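Submetering notes, part two: what the apartment lease did not say about water

June 5, 2018

In part one I went through the electric side of my first year at Cornen, the mid-rise on the north edge of Stekdale. The electric side is simple. There is a meter per unit, the utility reads it, and the bill has my account number on it. Water is handled differently, and it took me most of a lease term to understand how the monthly figure is produced.

The lease has one paragraph on the subject. It says that water and sewer charges are "allocated by a third party in accordance with an approved method." The third party is Wandunon, which prints the statement and collects the payment through the resident portal. The method is named only in an addendum, which I had signed with eleven other pages and had not read closely.

There are two common methods. In the first, each unit has its own submeter, and the resident pays for the gallons that passed through it. In the second, the building has one master meter, and the total bill is divided by a formula, usually based on occupants, floor area, or a mix of the two. The second is often called a ratio system. My building uses both, which is where the confusion starts.
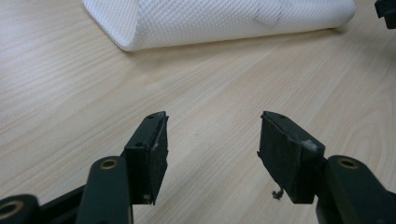 Hot water at Cornen comes from a central boiler. Each unit has a submeter on the hot supply line only. The hot reading is treated as an indicator of total use: the software takes my share of all hot water in the building and applies the same share to the whole master bill, cold water included. If I use one percent of the hot water, I pay one percent of everything, after the common areas are deducted.

The consequence is that a cold-water leak in my unit costs me almost nothing directly, while a long shower costs more than the gallons would suggest. A resident who washes all clothes on cold pays very little for the washer. A resident who fills a large tub every night pays a good deal.

I started reading the submeter myself in May. It is behind an access panel in the hall closet, at knee height, with a dial face and a small radio transmitter clipped on top. The dial shows gallons to the nearest whole number. Two readings, taken on the first and last day of the billing period, gave me 512 gallons of hot water. The statement said 512 as well, so the transmitter is reporting correctly and the hardware can be ruled out.

The part I could not check was the denominator. The statement lists my reading and my charge but does not list the building total. I wrote to the leasing office and asked for three items:

The master meter bill for the period.
The sum of all hot submeter readings.
The percentage deducted for common areas.

The office replied in four days with the first and the third. The second had to come from Wandunon, and that took two more messages through the portal. The first answer I got was a link to a general page on saving water. The second was a spreadsheet with unit numbers removed, which was all I needed.
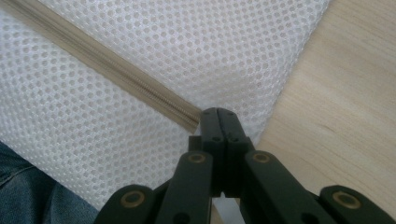
With the spreadsheet open, the arithmetic takes five minutes. There are 87 occupied units in the file. Three of them show a reading of zero for the full period. A zero is possible if somebody is away for the month, but it can also mean a dead transmitter battery. When a unit reads zero, its share is spread over everyone else. The addendum says a failed meter should be billed on the average of the last three good readings, so I asked whether that had been done. It had been done for one unit. The other two were still being looked into when I wrote this.

The effect on my bill is small, a little over a dollar. I mention it for the benefit of anyone in a smaller building, where a single dead transmitter moves the numbers much more. At Fjeld, where I rented before this, there were twelve units and the same kind of system, and I never asked.

The other line worth reading is the service fee. It is a flat charge per statement and does not depend on use. Move-in and move-out months are each charged a full fee here, even when the billing period is only a few days long. The addendum does permit this. If you are choosing a lease start date and have some freedom, the first day of the billing period is the cheapest one. The leasing office can tell you when that is, though they had to look it up for me. 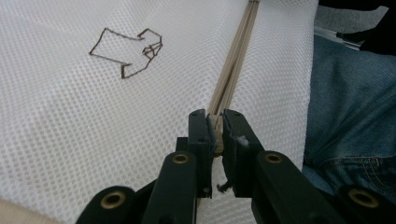
What to ask before signing

Is water submetered, allocated by ratio, or both?
If submetered, is it hot only, or hot and cold?
What share is deducted for the pool, laundry room and landscaping?
What happens when a meter fails, and for how long can it be estimated?
Is the service fee prorated?

I would ask for the answers by email. The person who gave me my tour said water was "based on what you use," and under this method that is a loose way of putting it.

Part three will cover trash and pest control, which are flat fees and should be shorter.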